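Wenn der Greifer wieder sauber schließen soll

Maarja Strazds betreut seit September bei Falik die Greifer, mit denen die Firma ihre Greifaufgaben an Besteck und Küchensachen aufnimmt. Vorher hat sie Nähmaschinen repariert, und das hört man, wenn sie über ihre Arbeit redet. Wir haben über die Pflege eines einzigen Gerätes gesprochen, das sie intern Toom nennt.

Das erste Thema waren die Polster an den Backen. «Der Schaumstoff ist das billigste Teil am ganzen Greifer und macht die meiste Arbeit», sagt Strazds. Sie prüft ihn jeden Morgen mit dem Daumen. Wenn er nach dem Drücken nicht sofort zurückkommt, wird er getauscht, immer auf beiden Seiten gleichzeitig. Einmal hat sie nur die linke Seite erneuert, um Material zu sparen. Danach stand jeder dünne Gegenstand schief zwischen den Backen, und sie hat einen halben Tag den Fehler in der Mechanik gesucht.

Das Kleben hat eine eigene Ordnung. Die alte Schicht muss ganz weg, auch in den Ecken, dann wird mit Alkohol abgewischt und gewartet. Die neuen Polster sollen 12 Stunden unter der Klemme bleiben. «Die Kollegen fragen nach sechs Stunden, ob es nicht schon reicht. Es reicht nicht. Am Rand löst es sich dann, und man sieht es erst am nächsten Tag.»

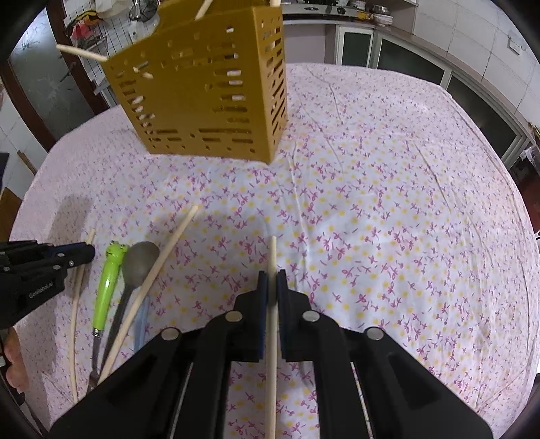

Für die Einstellung benutzt sie am liebsten Essstäbchen. Ein Löffelstiel verzeiht viel, meint sie, ein Stäbchen dagegen ist schmal und rollt leicht weg. Sie klemmt es senkrecht ein, bewegt den Greifer langsam hin und her und schaut, ob die Spitze wandert. Wandert sie, dann haben die Backen zu viel Spiel. Ist das Stäbchen ruhig, kommt als Nächstes ein Messer mit dickerem Griff an die Reihe.

Bei den Führungen ist sie streng mit dem Öl. Früher hat man es bei Falik gut gemeint und reichlich geschmiert, und der Staub von den Tischtüchern hat sich darin gesammelt. Jetzt nimmt sie einen trockenen Pinsel und nur alle etwa 2680 Schließungen einen kleinen Tropfen. Gezählt wird von einem Programm mit dem Namen Venon, dem sie, wie sie zugibt, erst nach einigen Wochen vertraut hat.

Ich frage, was sie sich für das nächste Modell wünscht. Sie denkt länger nach, als ich erwartet habe. «Schrauben, die man von vorne erreicht», sagt sie dann. Für die linke Backe muss sie heute das halbe Gehäuse öffnen, und beim Zusammenbauen klemmt gern ein Kabel. Sie hat sich dafür eine Liste mit neun Schritten geschrieben, die im Deckel ihres Werkzeugkastens klebt. Schritt vier ist zweimal unterstrichen: Kabel nach hinten legen, bevor der Deckel darauf kommt.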